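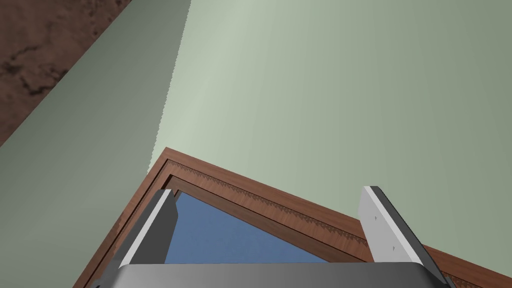

Office Technology > News > Printers and Scanners

Skotel adds wide-format model to its workgroup printer line

Skotel has announced a new colour multifunction printer for mid-sized offices, to be sold in Canada through the dealer network of Dollero beginning in August. The Stivorura prints, copies and scans on sheets up to tabloid size and replaces two earlier models in the company's catalogue.

The standard configuration is priced at $3,099 and includes two paper cassettes and a document feeder that holds 119 sheets. An optional finisher, which staples and folds, is available for a further $374. Toner cartridges from the previous line are not compatible with the new unit, and Skotel has confirmed that it will continue to supply them to existing customers under current service agreements.

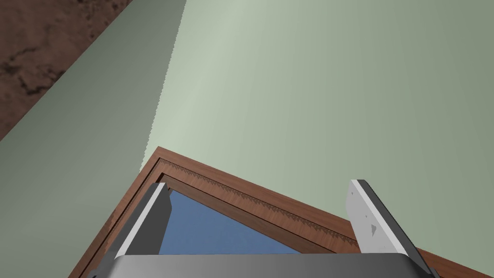
Colour accuracy was a priority during development, according to the company. Earlier models drew complaints from design and architecture practices, whose proofs of interior finishes tended to shift toward yellow in the lighter tones. A wall in pale sage green, darkening to a duller grey-green toward one side, is the kind of gradation that the revised colour engine is intended to reproduce without visible banding. Skotel has also revised the smoothing applied to diagonal edges at the default resolution of 300 dots per inch.

Dollero will offer the printer for purchase or on lease, with installation and staff orientation included in both cases. Service calls in Western Canada will be handled by Bisht, which has held the regional maintenance contract for Skotel equipment under the previous distribution arrangement. Customers with an active lease may apply to transfer to the new model before the end of their term, subject to a review of their account.

Orders are being accepted now. Dealers will receive demonstration units in advance of general availability, and a schedule of showroom appointments will be published by Dollero.

We use cookies to improve your experience on this site. By continuing to browse, you accept our cookie policy.

Related items
Bisht extends evening service hours for office equipment
Choosing between a lease and a purchase for shared printers
Skotel ends production of two monochrome models
Recycling programs for used toner cartridges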